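Notes last touched 22/05/2021, for the Cirnix label printer with the Dusel feed tray.

## 3. Loading the first roll

I've done this more times than I care to admit, so follow my order and you'll be printing before your coffee's gone.

1. Switch the printer off and wait 45 seconds. The little fan keeps going for a bit, and that's fine.
2. Pop the lid and lift out the empty core.

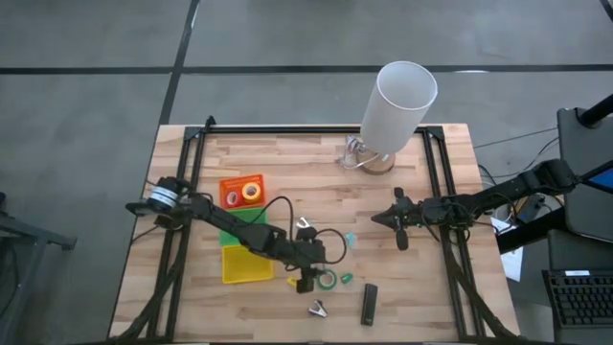

3. Drop in the new roll with the labels facing up. I use the Leclerc 311 rolls, but any roll that fits the spindle will do.

> **Caution:** Keep your fingers off the print head! Skin oil leaves pale stripes down every label.

4. Pull out a hand's length of backing and slide it under the gray roller. 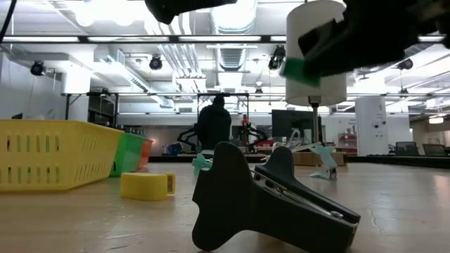
Marin Todorova wrote in to say she feeds it from the back instead, with the lid half closed, and gets far fewer crooked starts. I tried it — she's right, at least with narrow labels.

5. Close the lid until both sides click, then switch on. Hold the feed button until 3 blank labels come out.

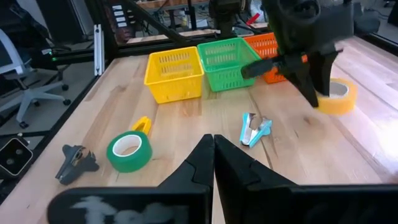 If the light blinks orange, the printer hasn't found the gap between labels. Open up, pull the backing snug and hold the button again (mine usually needs a second go).

6. Type 1033 on the keypad to save the label size. Skip this and it'll ask you again every single morning. 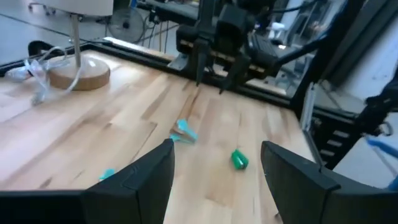 ## 4. Connecting to Kesau

Leave the printer on and plug the cable in at the computer end first. Kesau should pop up a small window asking for a printer name. Pick something short, because long names get chopped on the menu.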